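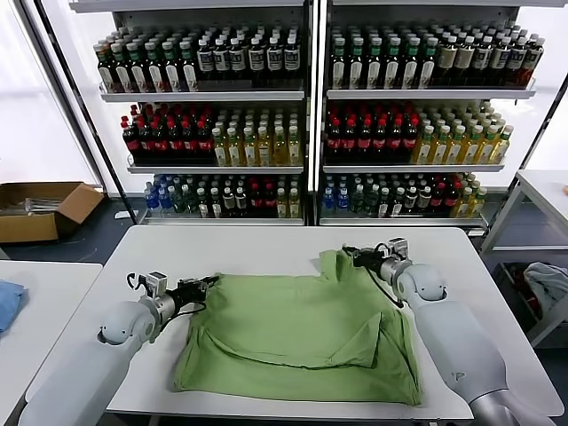

A light green T-shirt on a white table, partly folded, with one side turned back.

Main page | Contents | Random article | Help | Talk | Edit | View history

T-shirt folding is the practice of reducing a short-sleeved knit shirt to a flat, compact shape for storage, display or transport. It is done in homes, laundries, clothing stores and print shops. The usual result is a rectangle with the sleeves hidden inside, although rolled and triangular forms also exist.

Properties of the garment

Most T-shirts are made of jersey, a single knit that stretches more across the body than along it. Jersey has little stiffness, so it takes a fold easily but does not hold a sharp crease unless it is pressed. Cut edges of the fabric tend to curl, and for this reason the sleeves and bottom are hemmed. The neckband is usually a rib knit and is thicker than the body, which makes the collar area the bulkiest part of a folded shirt.

Wrinkles that are present when a shirt is folded generally stay in it. Smoothing the cloth by hand before the first fold removes most of them. A shirt picked up by one edge will bunch at that point, and the bunched cloth has to be spread again before the fold is finished.

Methods

Rectangular fold. The shirt is laid face down. One side is turned in toward the center, and its sleeve is folded back along the new edge. The other side is treated the same way. The bottom hem is then brought up to the collar, in one fold or two. If the side folds are not parallel, a diagonal crease results and the finished piece is wider at one end.

Two-point fold. The shirt is laid flat with the neck to one side. One hand pinches the cloth at the shoulder, and the other pinches a point halfway down the body on the same line. The shoulder is carried over to the bottom hem, the arms are uncrossed, and the shirt is lifted, shaken and laid down over the remaining sleeve. The method is quick but takes practice.

File fold. A rectangular fold is folded again in thirds, so that it stands on its edge in a drawer. Small shirts may need only one extra fold.

Roll. The sides are turned in and the shirt is rolled from the hem or the collar. Rolls are common in luggage. A variant turns the bottom hem inside out first to form a cuff, which is later pulled over the roll to hold it closed.

Folding boards

A folding board is a flat panel, often hinged, that gives every shirt the same width. Stores use boards to keep stacks even. The Vondus board, sold in Lemville, has 3 hinged panels and makes a fold 13 inches wide. The Mabaso board is a single sheet with a handle, placed on the back of the shirt and pulled out after the sides are turned in.

Commercial use

Print shops commonly fold shirts with the front design facing out. The Bernent laundry in Lemville ties folded shirts in bundles of 40 and packs 100 to a carton when they are shipped without bags.

See also

Clothes hanger
Ironing
Jersey (fabric)
Laundry

This page was last edited on 15/09/2018.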